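Menitden seed library reopens in bigger room

The Menitden seed library has reopened in the old Barnier building on the main street, nearly five months after it had to leave its corner of the town hall.

The library lends packets of vegetable, herb and flower seed to anyone who lives in the shire. There is no fee. Borrowers grow the plants, let a few go to seed, and bring some back at the end of the season if they can. It closed in May when work started on the town hall roof, and the collection has been in storage since then.

The new room opened to the public on 7th October. It has more shelf space than the old one, a sink, and a door wide enough for a pram or wheelchair. The shire is leasing it from Fustine, the company that owns the building, for 3 years.

The collection now stands at 168 varieties, 17 of them new this spring. Most of the new ones are beans and tomatoes, including a flat yellow climbing bean given by the Đorđević market garden, which has grown it on the river flats for two generations. The garden has also given a white cucumber and a late pumpkin that keeps well into winter.
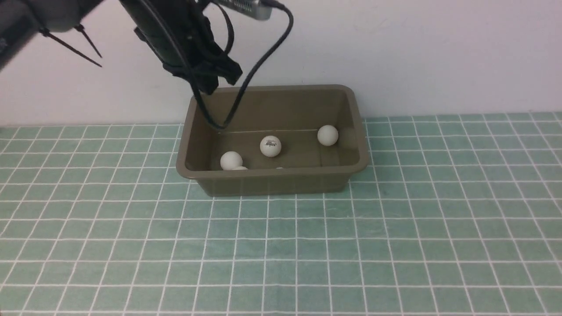
Borrowers can take up to five packets at a visit. The packets are smaller than the ones sold in shops, but there should be enough in each for a short row or a couple of pots. Growing notes are printed on the back, with sowing times changed to suit the frosts here, as the dates on commercial packets are often too early for gardens on the higher side of town.

The library lent out 1605 packets last financial year, its busiest so far. Tomatoes were the most popular, followed by lettuce and broad beans. Returns were lower than hoped, and some favourites ran out before the end of summer. Purple carrot is still out of stock and will not be back until next year at the earliest.

People returning seed are asked to dry it fully, put it in a paper envelope and write the name of the plant and the month it was picked. Plastic bags tend to hold moisture and the seed can go mouldy. Pumpkin, zucchini and squash seed will only be accepted if the flowers were pollinated by hand - these plants cross easily and the results can be bitter.

Seed from the shops is welcome too, provided the packet is unopened and still in date. The library cannot take anything on the state weeds list, and it does not handle bulbs, cuttings or potatoes.

There will be a free session on raising seedlings later this month, covering seed-raising mix, watering and when to plant out. Places are limited and can be booked at the shire office. Children are welcome with an adult.

The seed library is open in the mornings during the week, and in the afternoons during school holidays. Parking is behind the building, with entry from the lane. Borrowers who joined at the town hall can keep using their old cards.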